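Small things on a clean table

In May I moved my work corner from the bedroom to the big room, and for the first time in my life I have a table which has only one job. It is made of light wood, with planks you can see, and I decided it will be a place for folding, mending and sorting clothes. Before this I did all these things on the bed, and every evening I had to move the piles to the chair before I could sleep.

My friend Unathi Le Roux helped me carry the table up the stairs. She asked me where the cloths and the caps and the other soft things would live. I said, in the drawer. She opened my drawer, looked inside, and closed it again very slowly.

So I started to use trays. I bought the first one in a shop called Kamora, near the bus station, where they sell kitchen things and garden things mixed together. It was meant for seedlings, I think. The walls are low, and I was afraid that everything would fall out. But soft things do not roll. A pair of socks stays where you put it, and a cloth cap too.

The rule I made for myself is simple. When something comes from the laundry and I do not know yet where it belongs, it goes in the tray. When I sit down at the table, the tray is the first thing I empty. If the tray is full, I am not allowed to put a second layer on top, I must sit down and fold.

I have to confess that I break this rule. Last week I had visitors, and in five minutes I made a small mountain that was as high as my teapot. Puspita Pelupessy, my neighbor from downstairs, saw it and laughed at me, and then she showed me how she folds gray cotton, the kind that gets creases even when you only look at it. She shakes it two times, lays it flat, and presses with the side of the hand from the middle to the outside. She does not use an iron. I tried it with an old T-shirt and it came out quite nice, but with a cap it did not help at all. A cap has a round part, and the round part wants to stay round.

For caps I now do this: I push the top down gently from inside, I put one hand in it to give the shape back, and I leave it overnight with a small towel inside. My mother used newspaper, but the ink went on the light fabrics and she was always angry about it.

About colors I have an opinion too. I had a white tray for some time, and I kept forgetting it, it disappeared on the pale wood together with everything in it. A strong color is much better. Blue or red, you see it from the door, and if there is something inside, it calls you a little. Puspita thinks it is ugly. She has baskets from Prornwood, all the same brown, and her room looks like a magazine. Mine does not look like a magazine, but I find my socks.

The other half of the work is to keep the rest of the table free. I wipe it with a cloth that is only a bit damp, along the grain, and then with a dry one. I do not put cups there anymore. In the first days I left a tea ring near the edge, and I rubbed it with a little oil for a long time before it went away. You can still find it if you know where to look.

I also gave up the sewing box on the table. It took too much space and I always opened it for only one needle. It is on the shelf now, next to the four jars with buttons that I will sort when the winter comes. 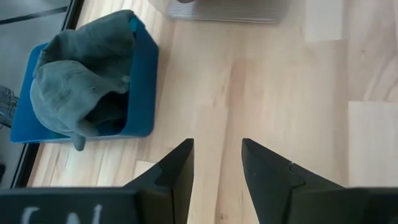
How do you stop a wrinkled cloth item from getting worse while it waits to be folded?

Give it a tray or a basket of its own and do not put anything heavy on top. If you can, shake it out once before you lay it down, and fold it the same day, because creases that stay for many days are harder to press out by hand.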